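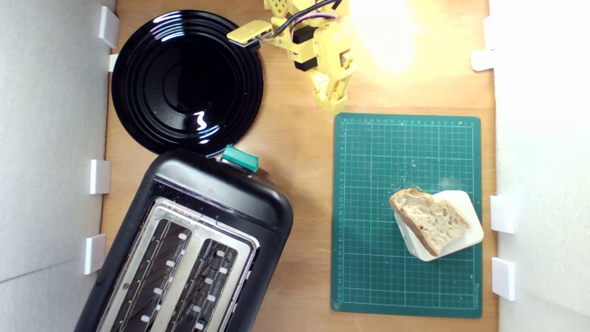 Budska, March 3, 2022

Hi Teodoro,

You asked for something short on how the Jikel Fund money is doing at the rowing club, and you know me, so it's going to be medium. I'll start with the boats.

We bought the used four from the Erraji club in November, as planned. The price was 2,364, with the riggers and one spare seat thrown in, and I talked them into delivering it (their trailer was coming this way for the head race anyway). The hull is sound. The paint is ugly – a sort of mustard – and the juniors have already asked if they can redo it. I said after the spring regatta. Please don't tell them I said yes, because I said maybe.

The second item was coaching hours, and this is where I'm happiest. Tetteh Aidoo took the learn-to-row group on Saturday mornings all winter, mostly on the ergs, and then on the water the first weekend the ice was off the landing. He's patient with the kids who catch crabs every third stroke and pretty tough on the ones who think they don't. Two of the girls from that group are now in the four with the regular juniors, and one of them is stroking it! I didn't expect that until next year at the earliest.

Attendance has been up and down. January was bad. We lost two Saturdays to wind and one to a stomach bug that went through the whole middle school, and a few families drifted off to indoor soccer. I called them all. Most came back, and the ones who didn't were nice about it. One dad wants to know if we run anything for adults, so I've put him down for the summer.

Now the part you'll want to read twice. The budget had 3,000 for the new dock section and we haven't spent any of it. Feren, the outfit that was going to build it, pushed us back again, this time over the floats. I've got a written promise for the week after the spring regatta and I've told them that's the last date I'll take. If they miss it I'd like your okay to go with the smaller dock company upriver. Their quote is higher by 200, which we can cover out of the bake sale money. Meanwhile we launch from the old dock, one boat at a time, and it makes for a slow start to practice. A junior eight and a double trying to leave together is something I don't want to watch again.

Racing! We took crews to two indoor meets. Our lightweight boys came in 5th in the relay, which they think was robbery and I think was about right. The girls' relay did better than their seeding, and they'd have done better still if we hadn't swapped the order at the last minute (my idea, my fault). On the water there's nothing to report until the regatta, but the four is moving well at low rates and gets ragged once they bring it up. Tetteh has them doing pause drills until they're sick of the sight of him.

A few odds and ends. The insurance is renewed. The swim tests are done for everyone except the Saturday newcomers, who have pool time booked later this month. The launch motor needs a new prop and I'm paying for that from dues, so it won't show up on your sheet. I still owe you the receipt for the oar grips. I have it, it's in the truck.

For the next report I'll send regatta results and, with luck, news of a dock with people standing on it. If you want to come see the kids row before then, Saturday mornings are best, and bring boots, the landing is all mud right now.

Let me know about the dock company when you get a minute. A yes or no by email is plenty.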